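Cuánto trabajo queda cuando se automatiza el trabajo

Llevo desde septiembre en la parte de Wiltden que antes se llamaba servicios generales y que ahora figura en el organigrama como "operaciones asistidas". El cambio de nombre llegó antes que el cambio de tareas. Anoto aquí cómo está repartido hoy el trabajo, porque en las reuniones se habla de porcentajes y casi nunca de turnos.

El plan, resumido: las tareas menores de la oficina (vasos, botellas, reposición, recogida) pasan a un sistema entrenado con demostraciones humanas. Las demostraciones se hacen con pinzas de mano, una en cada mano, con un cubo de marcadores encima para recuperar la posición. El operario ejecuta la tarea con ellas y el registro se guarda por episodios. El objetivo de la primera fase son 1.560 episodios válidos. Llevamos casi 600.

Un episodio válido exige que los marcadores no queden tapados mucho tiempo, que la apertura de los dedos se lea sin saltos y que el objeto termine donde dice la ficha. Los rígidos se resuelven pronto. Un vaso de plástico fino pide otra cosa: si se cierra la pinza como se cerraría la mano, el borde se ovala y el episodio se marca como dudoso. Hay que aprender a cerrar menos y a mover el codo en lugar de la muñeca.
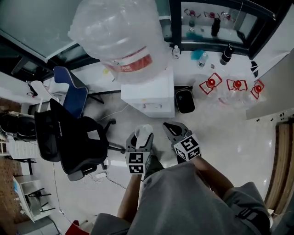

La jornada de captura se organiza en bloques, con 3 descansos fijados por Terus, la empresa que lleva la prevención de riesgos. En el papel son suficientes. En la práctica el antebrazo se carga antes que en el puesto antiguo, porque la pinza añade peso en la punta y el gesto se repite con muy poca variación. Pedimos alternar tareas de recogida con tareas de etiquetado en pantalla y se aceptó a medias: se alterna por días, no por bloques.

El etiquetado es la otra mitad y la que menos se contó al principio. Cada episodio se corta, se nombra y se revisa. Quien repone el agua por la mañana decide por la tarde en qué fotograma empieza un agarre. Es un trabajo distinto y está pagado con la categoría anterior. La revisión de categorías está pedida por escrito, sin fecha de respuesta.

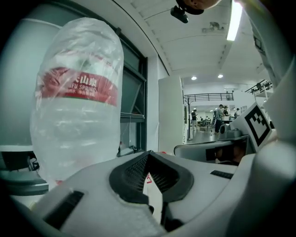 Los envoltorios merecen párrafo aparte. El material transparente y arrugado refleja la luz del techo y confunde la estimación del contorno. Zonbridge, que entrena el modelo, propuso retirar las bolsas antes de grabar. Nos opusimos - en el uso diario las botellas llegan también embolsadas, y un sistema que solo funcione con la botella desnuda nos deja a nosotros la tarea de desnudarla. Se grabarán las dos variantes, con fichas separadas.

En cuanto al empleo, los datos que tengo son estos. Éramos 11 en el turno de mañana y seguimos siendo los mismos. No se ha despedido a ningún compañero y tampoco se ha cubierto ninguna hora extra de limpieza, que antes eran habituales. Para quien completaba el sueldo con ellas, la automatización ya ha tenido efecto, aunque todavía no haya nada automatizado.

Queda pendiente saber quién firma los episodios. Ahora van con un código de operario que también sirve para medir el rendimiento, y hemos pedido que se separen las dos cosas. La próxima revisión del protocolo la prepara Fröhlich, que hace la auditoría externa. Cuando tengamos el borrador publicaré los cambios en las fichas de agarre, sobre todo los umbrales de apertura, que siguen siendo demasiado estrictos para los vasos.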